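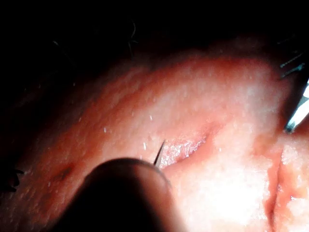
Wrist view, needle tip at the left end of the fold, instrument tip at right.

Notes on recording suture examples, February

Most of February went into the suturing set. I keep getting asked by mail how the recording side works, usually by people who have a learning system running on pegs or blocks and want to move to needle work, so I am writing down what we do at the Urden bench while I still remember the reasons for the settings.

The task is one stitch. An episode starts with the needle in view of both cameras and ends when the operator lets go of it on the far side. Knot tying is a separate task with its own start and end conditions and I am leaving it out of this post. We tried recording full stitch-and-tie sequences last fall and the episodes were long enough that one bad second anywhere spoiled the whole thing.

Each episode has two video streams, the joint positions of both arms, the jaw angles, the commanded positions, and the pedal state. Commanded and measured positions are both kept. These are cable-driven instruments, and under load the measured jaw angle lags the command by an amount that depends on how worn the cables are. If you keep only the measured value, the policy learns a grip that is too weak on a fresh instrument. If you keep only the command, you have no way to tell later that the instrument was out of adjustment that morning. Disk is cheap enough.

The recorder is Clalico, which started as a script and has grown a config file format I would do differently now. It writes one folder per episode. Every stream gets its own clock and a shared sync pulse at the start and the end, and the streams are lined up afterward. An earlier version tried to line them up while recording and dropped frames whenever the disk was busy. The drops were silent. We found them only when a trained policy began closing its jaws a little early, always by about the same amount, and it took me far too long to look at the timestamps.

So, the counts. We recorded 96 episodes in the latest batch and kept 83. The rejects fall into a few groups:

Sync pulse missing at the end, usually from stopping the recorder too soon.
Needle regrasped outside the fixed view.
Operator paused to talk, so there is a long stretch with no motion.
Exposure changed partway through.

The third group is arguable. I used to trim the pause and keep the episode. The arms drift a little during a pause, though, and trimming leaves a jump in position that the model sees as a very fast move. Now they go in a separate folder and I do not look at them.

Episodes in which the operator misses and tries again stay in. This was the main change from the first set, where we had kept only clean stitches. A policy trained on clean stitches does well until the needle is slightly off, and then it has no example of what to do. Retries are labeled with a start and stop time for the failed attempt. I do the labeling myself, at a desk, from the fixed view, with the wrist view beside it when I need to see where the tip is.

Lighting took longer to settle than anything in software. Wet surfaces give you bright spots that move when the camera moves, and the thin parts of a needle look much like those spots. Lowering the light helps with the glare and costs you the dark thread, which is easily lost in shadow. We ended up with fixed exposure, fixed gain, fixed white balance, and a light level chosen so that the thread could still be followed by eye over the area where the stitch goes in. The corners go black at that setting. I decided not to crop them. The crop can always be done at training time and it differs between the two cameras anyway. 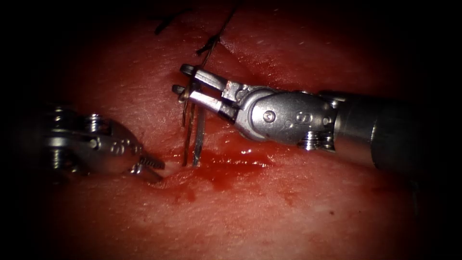 The other thing that needed a rule was the non-driving arm. In the early episodes each operator did whatever felt natural with it. Some held tissue, some parked it well away, one habit was to let it follow the needle with no contact at all. All of these are fine ways to place a stitch. Mixed together in a small set, they gave a policy that averaged them, and the left arm would hover and twitch between two plans. We now write the role of the second arm into the episode metadata (hold, receive, or idle) and Koo takes that label as an input. Koo is the policy. The name has no meaning that I can recall.

With the label in place the twitching mostly went away, at the price of someone having to choose the label at run time. I would like the model to pick it from the images. That needs more data than we have, and more even coverage of the three cases, as "idle" is badly short.

On the subject of more data, the plan we agreed with Viretti is 1,000 kept episodes before the next round of training. The running total is nearly 800. The keep rate has been creeping up as operators get used to the end pulse, so I am not going to push for longer sessions. Session length shows up in the data. Late in a session the paths get shorter and more direct, the pauses before entry disappear, and the jaws close harder. None of that is wrong as such, but it is a different style from the same person, and I would sooner have it spread evenly than stacked into the last folders of every session.

Some smaller settings, for those who asked:

Home pose is varied at the start of every episode. The recorder proposes an offset and the operator moves to it before the start pulse.

Camera mounts are checked against a printed target before the first episode and again after the last. If the two checks disagree, the whole session is marked and goes to the side until I have looked at it.

Thread length is logged by hand. I wanted to skip this field and was talked out of it, correctly. Long thread gets in the way in a manner that changes how the operator moves, and without the field you cannot separate those episodes later.

Instrument serial and use count go into the metadata too. See the note on cables.

Still open is how to handle the wrist view when it is mostly blocked. At the moment I pass it in unchanged. Masking the blocked part by hand is slow, and a first try at doing it automatically also masked the needle in a good share of the frames. I have a second version half written and will post the numbers once it has been run over the full batch.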